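Fixed price or floating for heating oil this winter?

Posted by Dilani Bandara

We heat with oil and have always bought it at the daily price. This year our dealer, Hundby, is offering a fixed price for the season, October through April, or a capped price with a fee of 15 cents a gallon on top. The fixed price is 40 cents a gallon higher than what they charged me for the last fill.

I don't follow the futures market beyond what's on the morning news. Crude has been jumping up and down and the dealer says diesel stocks are low, but he would say that. We burn more than most because the house is old and the upstairs windows are bad.

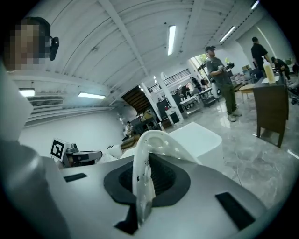
The tank is in the basement and holds 275 gallons. We usually take four fills in a winter, a bit less if it's mild. The offer runs out at the end of the month and I have to sign for a set number of gallons. Has anyone here done the fixed plan, and what happens if you don't use it all?

Farzana Patwary

Read the contract for the part about unused gallons. With my dealer, anything left over in April was bought back at the daily price that day, minus a handling charge. I signed for too much one year and lost money on it. If you go fixed, sign for three fills and pay the daily price on the fourth.

The 40 cents isn't all profit for them. They have to buy the oil forward or buy options to cover what they promised you, and that costs more when the market is moving a lot. Heating oil is priced off the same futures as diesel, so it can go up even in a week when crude is flat. I would take the cap in your place. You pay the 15 cents no matter what, but if prices drop you get the lower one. Ask what the cap price itself is — you only gave the fee, and a cap set very high won't do much for you.

Bujar Vidmar

Never lock in. I did once and it went down all winter.

Shahnaz Ekanayake

Agree with Farzana about the cap. Also ask if Hundby gives a discount for paying within 20 days, mine does and it applies to the daily price only. And call two other dealers before you sign. Last October the quotes I got in the same town were 13 cents apart on the same morning.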